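Workshop notebook, Grevidska repair hall
2019-02-11

Hand tools and the new arm, week 3.

The arm now takes the sorting of returned screwdrivers. Before, the late shift did this by hand, and it was the last job before going home. Now the late shift goes home earlier, but the morning shift must check the result, so I am not sure yet that we saved time. We moved it, maybe.

What I noted today:

The grip works best when the tool stands upright and the fingers close on the handle, low. On smooth handles I am less happy. Yorath wants us to buy one type for everybody. I am against – people choose the handle that fits their hand, and they will bring their own from home anyway.

Tools lying across each other are still the difficult case. I tried 20 picks with crossed tools and wrote down 7 where I had to help. In October it was worse.

The older colleagues ask if the sorting shelf will disappear. I said no, and I asked Etatberg to put this in writing. People also talk less at the table since they do not sort together. I did not expect to miss this.

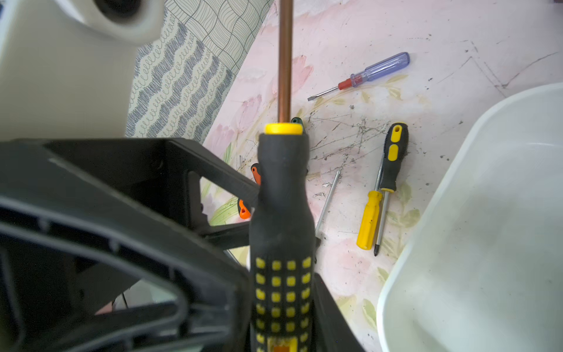 Entry by: bench 2, Stukar line

Black handle with the yellow grip pads, yellow collar, copper-colored shaft. Flat-head and Phillips are mixed on the table, so the check by type stays with us for now. To do: clean the tabletop, and ask the morning shift how long their check takes.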